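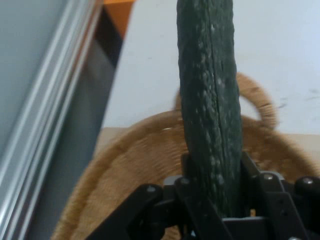 A knife and a chopping board would be quicker, according to one member of the Suveris shared workshop, who has watched the kitchen arm take up the big bench since May and would quite like the bench back.

The arm, which its builders call Falent, is meant to pick up vegetables and put them down where a cook wants them. Cucumbers are the current test. The gripper is black metal plates and linkages held together with bolts, and the group says the parts have cost 200 pounds so far, with another 100 set aside for a second wrist camera.

Whether that buys anything useful is hard to say. The build notes pinned up at Huvness Yard, where the workshop rents two rooms, claim the gripper "handles soft produce reliably". They give no figures for dropped or bruised vegetables, and no word on how it copes with a tomato. Nor do they say how much of the work is done by the arm alone and how much by a person at the controls – a fair thing to ask of any machine headed for a home kitchen.

The group plans to publish its drawings under the name Hrytsenko once the wrist is finished. No date has been given. Bench bookings for other members stay limited to 2 hours an evening until then.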